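Stitch School, No Waiting List

I've been writing about training gear for surgeons long enough to get grumpy about it, so when Flisatis offered me a day with the Sevine suturing package, I said yes mostly for the free lunch. It's a subscription: you book the two-armed console for 200 dollars an hour, and a coach comes with it. Mine was Hajnalka Veres, who is very patient (I dropped the needle 11 times).
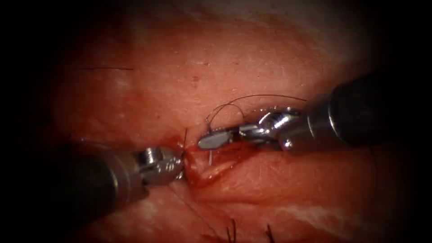
Sevine's big selling point is the wrists, and I get the fuss now. They bend in ways my own hands never will, and the controls take out nearly all of my coffee shake. You pin the edge of the cut with the left gripper and bring the curved needle in with the right, and then there's the thread to worry about, because that long black loop arching over the right instrument is just waiting to snag! I'd love a setting that warns you when it's getting close.

The console seat is comfy, the view is crisp, and the foot pedals are stiff. Veres says they loosen up after a month or so.
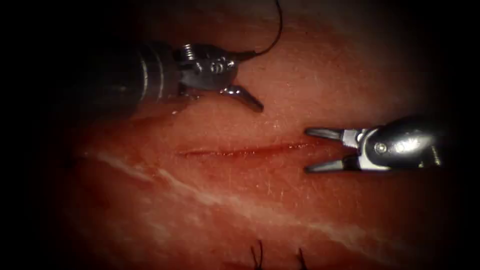
My real gripe is the practice plan. You get 7 lessons, and the first two crawl along so slowly that I wanted to skip ahead (you can't). Lesson three is where it gets fun. The add-on scoring software from Huamán costs another 561 dollars a year, and I'd hold off on that until you've finished the basic set. The Jultmont center has open slots through January, with parking out back.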